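Painting the Same River in Changing Light: Final Report for the Studio Practice Project

Prepared by Estíbaliz Zabala
Project supervisor: Uchenna Anozie

1. Purpose of the project

The project examined how far a landscape painter can depend on color notes made outdoors when the finished work is produced later in a studio. The subject was the stretch of the Drimska between the old weir and the road bridge at Gornura. The student proposed to paint the same view in oils under different conditions and then to produce larger studio versions from the small outdoor panels and written notes alone, with no photographs of the site consulted at any stage.

The proposal was approved by the department with one change. The original plan called for watercolor as well as oil. The supervisor advised that comparing two media would make the results hard to read, and watercolor was removed.

2. Materials

All outdoor work was done on primed panels small enough to fit a lidded carrying box. The studio versions were painted on stretched linen, 100 centimeters on the long side. The palette was limited to titanium white, yellow ochre, cadmium yellow light, burnt sienna, alizarin crimson, ultramarine, and viridian. No black was used. Dark passages were mixed from ultramarine and burnt sienna, which gave a range from warm brown to a cold gray depending on the proportion.

Viridian was added after the first outing. Greens mixed from ultramarine and cadmium yellow had proved too heavy for the shallow water below the weir.
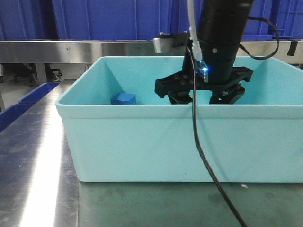

Blue cube in a turquoise bin.

3. Outdoor sessions

Five panels were completed in August. Three were painted before 9:00 a.m. and the remaining two in the evening. Each session was stopped when the shadow of the bridge had moved far enough to change the drawing, even where the panel was unfinished. Written notes were made on the back of each panel and covered the direction of the light, the order in which colors were laid down, and any mixture judged to be successful.

The morning panels are the more consistent group. The far bank was in shade and could be stated in a single flat tone, leaving most of the time for the water. In the evening the bank received direct light and its reflection was as complicated as the bank itself. The second evening panel was scraped down once and restarted, and the surface shows this.

4. Studio versions

Three of the panels were selected with the supervisor for enlargement. The first studio version followed its panel closely and is the weakest of the group. Marks that read as moving water at a small size became empty when they were made with a larger brush, and the foreground had to be repainted with information the panel did not contain.

For the second version the student worked chiefly from the written notes and kept the panel turned to the wall except when checking the color of the shallows. The drawing is less accurate, and the bridge is visibly too tall, but the light is closer to what was recorded. The third version combined the two methods. It was shown unframed at the Calvo gallery during the end-of-project review, where comments centered on the upper left corner, which several reviewers considered overworked.

5. Findings

The outdoor panels were reliable for the relationship between light and dark and less reliable for color. Every panel looked warmer in the studio than the student remembered it, and the notes generally supported the memory. The studio lamps may account for part of this difference. The effect was not tested separately.

Notes on mixtures were used constantly. Notes on mood or weather were not used at all and could be left out of a future project.

6. Recommendations

A student continuing this work should make a separate drawing of the foreground at each session and should view finished panels in daylight before beginning an enlargement. An intermediate size between panel and canvas is also advised. The supervisor has suggested the reservoir at Vododel as a second site, where the water level is more stable and access is possible in winter.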